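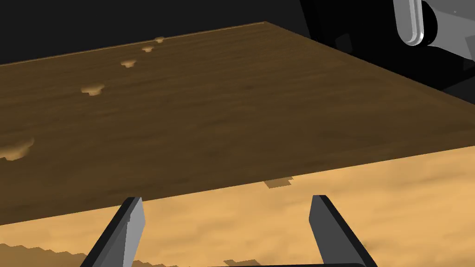 Simulated view over the open gripper fingers, with the dark wooden tabletop beyond.

Zameo Simulation Study: Frequently Asked Questions

What is the Zameo study?
Zameo is a research project on training two-armed robots in simulation. It asks how much the look of a simulated room affects the way a control policy performs when the surfaces change. The work is led by Reshma Pretorius and Brayan Chambi.

How were the training runs produced?
The team generated 3,000 simulated runs. Table and floor textures were drawn at random for each run, while the robot model and the task stayed the same. All views were rendered by computer.

Why does the wood grain look irregular?
Textures are applied without regard to realism. A tabletop may carry pale spots, and a floor may look mottled or sandy. The policy is expected to ignore such marks and attend to the position of the gripper and the table edge.

What viewpoint does the policy use?
The main input looks down at a steep angle past the two gripper fingers. Parts of the robot's own structure may enter the view, as at the upper right of the image on this page. These parts are not masked out. Early tests with masking gave less stable motion near the table edge.

What was the main result?
With varied textures, the policy completed 90 percent of test runs on surfaces it had not met in training. A policy trained on a single texture completed 26 percent of the same tests. Both figures refer to simulation only.

Has the method been tested on a physical robot?
Not yet. Physical trials are planned for March and will be supervised by Kristýna Hudec. No claims about physical performance should be drawn from the present results.

Does lighting also vary?
No. The released runs use even, diffuse lighting. A separate set with eight lighting conditions is in preparation.

May the data be used for teaching?
Yes, for non-commercial teaching and research. Users are asked to name the project and the release version in any published work.

Who should be contacted about errors in the data?
Please write to Sewwandi Sarkar, data manager, and include the run number and the step at which the error occurs. Corrections are listed in the release notes.

Page last reviewed: 15 Oct 2022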